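February 2023

## Film on plastics, hard water vs. soft

Carrying on from the glass work. The question is still whether the white film we get on plastic tableware in hard water is carbonate scale, detergent residue, or both. On glass it was nearly all carbonate and came off in dilute citric acid. Plastics have been harder to read. Part of the film stays after the acid rinse, and the part that stays wipes off with a damp cloth, which scale should not do.

Water as measured by titration, as CaCO3:

- Tradham tap: 271 mg/L
- Plirkiven well, through the softener bypass: 87 mg/L

The Plirkiven figure is higher than I expected from the old sheet. Checked the indicator against a fresh standard and it was fine, so the old sheet is wrong or the well has changed. Using the new value.

Machine is the Tillman, normal program, heated dry off. Detergent is Kavau powder, lot 1771, weighed and not scooped. The scoop packs differently depending on how long the box has been open. No rinse aid in any run so far.

Deep colors show film best. Red and dark blue are good, pale pieces are close to useless by eye, and clear pieces need a black card behind them. Toy tableware is convenient because it comes in strong plain colors and has almost no surface texture to trap powder. A thin flat piece like a knife drains differently from a dish, so the two should never share a score. 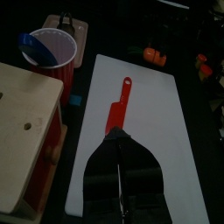 ## Runs

**Run A, Tradham water, full dose.** Heavy film on everything in the top rack. Heaviest on upward faces, with ring marks where drops had dried. Bottom rack lighter. Acid rinse removed the rings and left a faint even haze.

**Run B, Plirkiven water, full dose.** No rings. Even haze again, slightly heavier than what was left in A after the acid. This points to detergent for the haze. Soft water with the same dose would leave more unused builder behind.

**Run C, Plirkiven water, half dose.** Haze mostly gone. Grease removal not checked, so this is no recommendation yet.

**Run D, Tradham water, half dose.** Rings as bad as A, possibly worse. Haze too light to score under the rings. Should have expected this: less builder means more free calcium.

Drain time between last rinse and door open was about 13 minutes in all four. It was not controlled, only noted afterward. The program decides it, and the door was opened at the click.

Working view: two separate films. Scale follows the water, haze follows the dose, and past reports of a single "white film" mixed them together. Plastics hold drops longer than glass, so both look worse there.
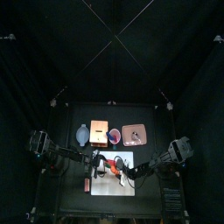

*Page last changed: after Run D, scoring notes added below.*

### Scoring notes

Overhead room light hides haze completely. A low lamp at a shallow angle against a dark background brings it out, but it also brings out fine scratches, and scratches have been scored as haze at least once (Run A, before the recheck). To separate them, wipe one half of the piece with a damp cloth. Haze goes, scratches stay. Do this only after the first score is written down.

Pale colors: do not score by eye. Light blue and white both read as clean in Run A when the rinse water said otherwise.

Gloss meter does not sit flat on curved pieces. Tried it with a foam collar and the readings drifted every time the collar was moved. Dropped it.

### Open

- Repeat B with rinse aid.
- Grease check on half dose before saying anything about C.
- Evaporate the final rinse water from A and B and weigh the residue. Small beaker, the large one loses too much on the walls.
- Titrate Plirkiven again in June. If the well is seasonal, the soft water runs will need their own date column.
- Acid rinse needs a blank. Have been assuming the acid leaves nothing of its own on plastic, and this was only ever shown on glass.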